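# Fabric on walls in a rental - starch or staples??

**plumbline_77** - 8th October

Want to cover the bedroom walls before winter, small floral, gray-blue on pale. Lease says no paint no wallpaper. Has anyone done the liquid starch thing and did it come off after?

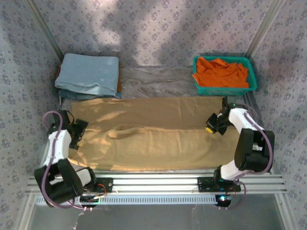
**mossy_banister**

Starch. Did two rooms in my last place in Tondov with it, up for three years, peeled off in one go when I moved. Wiped the wall with a warm sponge and got the whole deposit back, all 743 of it. Don't staple into a rental, you'll be filling holes till midnight the day before the walk-through.

**gutterball**

Going to disagree. Starch is fine on smooth flat paint. Mine was that orange peel texture and it let go at the top corners the first humid week in June. Woke up with half the wall on me. Staples into thin furring strips, strips held up with a handful of screws, way fewer holes than people think.

**mossy_banister**

A handful of screws is still holes

**gutterball**

and a handful of spackle is two bucks

**plumbline_77**

Walls are smooth I think. Eggshell paint? Kind of shiny if you get the lamp on it. Whole apartment is 537 sq ft so the bedroom isn't much, one window, one door, closet wall I'm skipping.

**tin_thimble**

Eggshell is ok. Wash the wall first, dish soap and water, then let it dry overnight. Grease is what kills it, esp if the bed was up against that wall and people's heads have been on it.

Also prewash the fabric!! Hot, then dryer. Cotton shrinks when the starch dries and you get gaps at the seams. I skipped it once and had a stripe of beige landlord paint showing between every panel. Looked terrible. Left it like that a year because I was too mad to redo it

**halfway_down_elm**

What starch are people using. The blue jug at my store is gone and they only have spray cans now.

**mossy_banister**

Cornstarch. Cook it yourself. Quarter cup cornstarch in a bit of cold water, stir till there's no lumps, then pour into four cups boiling and keep stirring til it goes clear-ish. Let it cool. Sponge or roller on the wall, smooth the fabric up, sponge more over the top. Costs nothing.

**halfway_down_elm**

doesn't that attract bugs

**mossy_banister**

Never had a single one

**curb_appeal_maybe**

I did. Silverfish. Older building, first floor, damp. So I wouldn't say never. The Cerkero premix didn't give me trouble but I'd also moved upstairs by then so who knows.

**tin_thimble**

Silverfish will eat wallpaper paste and book bindings too, if the place has them it has them. Fix the damp.

**gutterball**

"Fix the damp" in a rental lol ok. You call the landlord and they send a guy with a fan.

**plumbline_77**

No damp that I know of. Third floor, radiator runs like crazy. Is that a problem? The radiator's on the window wall.

**curb_appeal_maybe**

Keep the fabric well off the radiator, both ways - starched or stapled. I'd stop it short on that wall completely. Check your lease too, mine had a line about wall hangings near heat that I only saw when I was already done.

**nine_patch**

Coming at this from the quilting side. Buy quilt backing, the extra wide stuff, 108 inches. You turn it sideways and most walls are one piece, no seams to match. Crabtree had it on the clearance rack last time I was in and I did an entire room for 171 including the roller and tray. With regular 44 inch you're matching a pattern repeat every few feet and a small floral is sneaky, looks like it wouldn't matter but your eye goes straight to the spot where a flower got cut in half.

**gutterball**

+1 on wide backing. Only thing we agree on in this thread apparently

**mossy_banister**

Sideways is risky if the print has a direction. Stems going left.

**nine_patch**

Most of the tiny florals are tossed, they go every which way. But yes look first. Unroll a couple yards on the store floor and stand back, they won't care.

**halfway_down_elm**

100 percent cotton or will a blend work? There's poly cotton sheets at the thrift place for next to nothing.

**tin_thimble**

Cotton. Blend doesn't soak up enough and slides down while you're working. Flat sheets are great though if they're all cotton, cut the hems off.

**curb_appeal_maybe**

Disagree a bit, I did a closet in blend sheets and it's still up. Closet's tiny tho and I used push pins along the top till it dried.

**plumbline_77**

OK so prewash, wash wall, wide backing. Question about the edges. Do I cut before it goes up or after?

**mossy_banister**

After! Leave a couple inches extra all round, let it dry all the way, then trim with a sharp blade against a metal ruler. Wet fabric drags and frays. Change the blade every wall.

**gutterball**

And outlets - turn the breaker off. You're putting a wet sponge around a live outlet otherwise. Take the plates off, go over the hole, trim once it's dry, plates back on. I can't believe how many tutorials skip the breaker.

**mossy_banister**

Fair. Yes. Breaker.

**nine_patch**

Iron it before too. Creases from the bolt don't come out on the wall, I thought the starch would pull them flat and nope.

**halfway_down_elm**

Does it muffle sound at all? My neighbor in the Dratuddale building does karaoke.

**gutterball**

Glued flat, no. It's a bedsheet on drywall. On strips with batting behind, a little bit. It'll take the echo down in your own room but it won't stop karaoke.

**curb_appeal_maybe**

Nothing stops karaoke. Moving did.

**tin_thimble**

One thing for the OP, do a test piece. Scrap the size of a dinner plate, behind the door, leave it up two weeks, pull it. Some dark dyes bleed onto the wall when they're wet. Pale background should be ok but test anyway, and if the paint comes away with it you know to go with gutterball's strips.

**plumbline_77**

Doing that this weekend. Going with starch, sorry gutterball. If it lands on my head I'll come back and say so.

**gutterball**

I'll be here. Put push pins in the top corners

**plumbline_77**

pins are holes :)

**nine_patch**

Post what yardage you end up needing, I always buy too much.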